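Filed under: Open Days > Demo Bench > Walk-Round Sheets
Print this | E-mail this
14 shares | 3 comments

Open day bench check, PC teardown demo, Plellell hall

I did the walk-round on the Trurneo arm before we let visitors up to the table, and I'm typing up my comments while I can still read my own handwriting. Same sheet we used in August, with a couple of lines added by me. Benítez lent us the hall again (thank you!) and Illik sent the barriers.

1. Emergency stop reachable from both sides of the table
OK. I pressed it twice and had to reset twice, which took longer than the pressing.

2. Barrier distance, 1000 mm from the table edge
OK after moving. The left one had crept in to 546 mm, I think from people leaning on it to look - please don't lean on it, and please re-measure after lunch.

3. Arm speed limited for public demo
OK. The slow setting looks a bit sleepy but visitors like being able to follow it.

4. PC unplugged from the wall, power cord taken away
OK. I put the cord in the drawer under the sign-in desk so it can't sneak back.

5. Gripper bolts snug, fingers clean
OK. I wiped the fingers down and went over the bolts with the short driver.

6. Sharp edges on the open case
Comment: the sheet metal is the usual story. Gloves for anyone reaching into it, me included. I skipped them once last year and wore a bandage home.

7. Removed parts kept in view and out of the walkway
OK. See the pictures, all four from the demo bench. 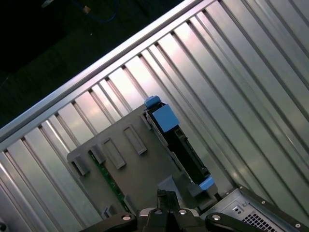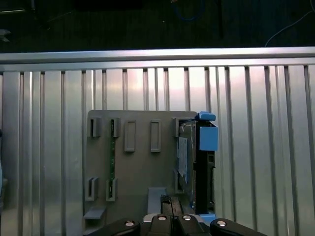 Drive carriers are the parts with the blue plastic on them. 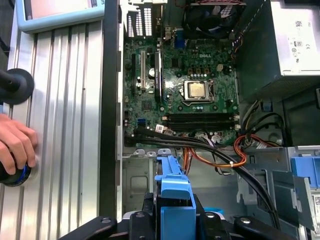
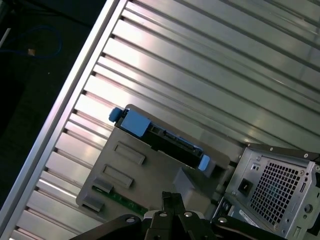 8. Floor cables taped
NOT OK at first. The tape had lifted near the side door and I caught my toe on it. Fixed with the wide tape, and I'd like a proper cable ramp next time - I've asked twice now!

9. Group size at the barrier, no more than 6
OK on paper. In practice the school groups bunch up, so whoever is on the door needs to be firm (and cheerful, if possible).

10. Visitor handouts
We printed 600. The safety line is on the back in small type and I'd much prefer it on the front, so I've marked up a copy and left it by the printer.

11. Someone at the stop button whenever the arm has power
OK, with a swap every half hour. It's a dull job and your mind wanders after that, mine does anyway.

Still open: cable ramp, handout layout, and a second pair of medium gloves. I'll check the barriers again before the afternoon groups come in.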